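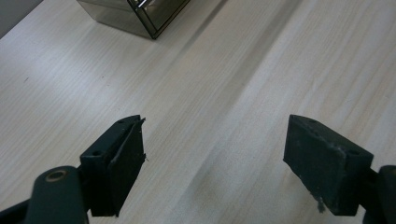 How do you get a home-built gripper to hold on to smooth things without squeezing them to death?

Put a soft, slightly grabby lining on the inside of the fingers and keep replacing it when it wears, before you spend a cent on a stronger motor.

OK so, Tratlow thread! For anyone new: Tratlow is my two-finger gripper. It's hand-held for now, and the plan is to bolt it to the little arm at Grarcombe once I trust it. Grarcombe is the shared workshop I go to after work. It has good light and a kettle that takes forever.

Tue 21 July, and the topic tonight is pads. Only pads. I have been thinking about pads on the bus.

The fingers themselves are fine, I'm happy to say. Chunky dark green blocks with two screw holes in the top of each, on rounded arms that swing on a pivot. I drew them too thick on purpose the first time around and I've never felt like slimming them down.

The linings are where all the drama is. The left one is peeling. There's a flap curling off it toward the gap, and every time I close the jaws on something thin I can feel the flap get there first.

If you've never had a flap get there first: the thing you're grabbing touches the loose bit, the loose bit slides, and the thing turns a few degrees before the pad proper gets hold of it. With a hand on the handle you correct for that without noticing. An arm won't. The arm will be very sure of itself and put your spoon down crooked.

So I want this sorted while it's still in my hand, where mistakes are cheap and I can swear at them.

Stuff I've used as lining so far, in the order I fell in love with each one:

Bicycle inner tube. Grips like crazy! Also leaves black smears on anything pale, and it's curved, so it fights the glue from the first minute.

Foam weather strip. Lovely and squishy for a week. Then it goes flat where you grab most and stays flat, and you've got a dent exactly where you wanted a cushion.

Grippy shelf liner, the kind with holes. Good on boxes, hopeless on anything round. Pens would settle into a hole and then pop out sideways. Very entertaining, not useful.

Felt. I was so rude about felt when a guy at the next bench suggested it. It doesn't look like it should work. But it's forgiving, it doesn't smear, it takes up small bumps, and it lets go cleanly when you open the jaws. That last part matters way more than I expected, because half of a good pick-up is a good put-down.

What felt doesn't do well is glass and wet stuff. Fine. Tratlow isn't doing dishes this year. 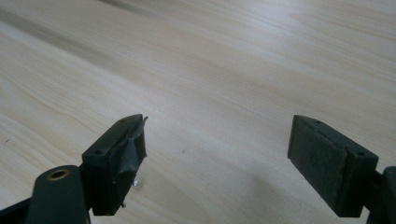

One reply already says I should give up on glue and pads altogether and cast the whole fingertip in silicone, because then there's no edge to peel.

It's a good point and I've gone back and forth on it all evening! The edge is the problem, full stop. Anything with an edge at the front of a finger is going to get caught sooner or later, and a cast tip wouldn't have one.

But then every time I change my mind about shape I'd be making a new mold, and I change my mind about shape a lot. A strip of felt is a pair of scissors and 30 minutes, and most of that is waiting.

Middle road, and I think it's what I'm trying next: wrap the lining over the tip and clamp it down on the outside with a little plate, using the screw holes that are already in the top of the finger. Then the edge lives on the side that never touches anything. If it frays back there, let it fray.

(If somebody has done this and it was a disaster, please tell me before the weekend. I will not be offended. I will be a little sad.)

Speaking of screws. On the left finger there's a shiny screw tip poking out below the inner face. That one's getting shortened. It's minding its own business for now, but I can see a future where a cable snags on it, and the cable will be mine.

Gluing notes, because I got asked last time and wrote a terrible answer:

Scuff the plastic first. I use 60 grit, which sounds brutal, and it is, and that's why the glue holds. My early pads went straight onto smooth plastic and came off in one sad piece.

Wipe it down after. Let it dry all the way. I've skipped the drying and I've paid for it.

Contact cement on both faces, wait until it's tacky, then press. Don't slide it into position. You get one go, so line up the long edge first and roll the rest down.

Clamp it overnight between two scraps. Wax paper in between unless you want to own a sculpture.

My felt is from Arsenault, the upholstery place by the bus station. They keep an offcut bin by the door and it's the best-smelling store in town. I asked for "stiff but not too stiff" and got exactly the right thing, so apparently that's a grade.

Next question from the replies, a fair one: do both fingers need the same lining?

I used to think yes, obviously, symmetry, come on. Now I'm less sure. With a grabby pad on one side and a felt one on the other, things get held by the grabby side and sort of steered by the felt side, and for some shapes that feels really nice in the hand. Keys, for instance. Keys are weirdly great that way.

For anything tall it's worse. One side lets go a hair before the other when you open up, and a tall thing has time to think about falling over. So for the arm I'm going matched. For hand use I might keep an odd couple, because it's fun and it's my gripper.

How I test, since I know the workshop crowd will ask: a kitchen scale, a bag of rice, and patience. Grab the bag, lift it, tip the gripper sideways, wait, put it back down. If the bag slides I take rice out and go again. Right now I'm comfortable at about 200 grams before I start holding my breath, and I'd love to be past that by November.

I don't write down much. A yes or a no, what the lining was, and whether the pad moved. Whether the pad moved is the column I care about. A slip with the pad still in place tells me the pad needs more grab. A slip where the pad shifted is a glue problem, and I spent ages mixing those two up and buying new rubber when I should have been buying sandpaper.

Also, pull your test things from real life. I started with neat little wooden cubes and everything passed! I was thrilled! Then I tried a marker pen and a tape roll and a packet of seeds, and Tratlow went from genius to toddler in one evening. Seed packets are brutal. They're soft and flat and they bend away from you.

On the pivots, one small happy note. Each arm swings on a pivot with a metal-toned ring around the hole, and I had been putting off checking them for play because I didn't want to know. Checked them tonight. Wiggled everything I could wiggle. I'm pleased! Not perfect, but the slop I was blaming on the pivots was mostly the lining squirming around on its glue. Same culprit every time.

Software side, quickly, for the two of you who are here for it: Prurnent is the control script I'm writing for when the arm takes over. Open, close, and close-gently. Close-gently is the one I keep rewriting. Right now it closes in small steps and stops when the motor current goes up, and with a squishy lining the current creeps up so slowly that it can't decide when it has touched something.

A firmer backing under the felt should help there. Felt on top for the grip, something stiffer underneath so there's a clear moment of contact. I have a scrap of cork I want to try. If that doesn't do it I'll go looking at proper force sensors, but I'd love to get there with cork, just for the principle of the thing.

To whoever asked about cost: the linings are pocket change, and the arm is shared so I'm not counting it. The bits I've bought twice because I ordered the wrong length of screw, we won't be discussing.

To whoever asked if they could build one with no workshop: please do! The hand-held version needs a table, a screwdriver and something to cut with. Start with fingers you can take off easily, because you will be taking them off constantly.

And make the pads bigger than you think. My first ones were tiny and I spent all my time aiming.

Plan for the weekend: strip the left finger back to bare plastic, scuff it, make the little clamp plates, wrap felt over both tips, and shorten that screw. Then rice. Then seed packets, if I'm feeling brave.

If anyone local has an offcut of thin cork going spare, I'll swap you for felt. I bought way too much felt.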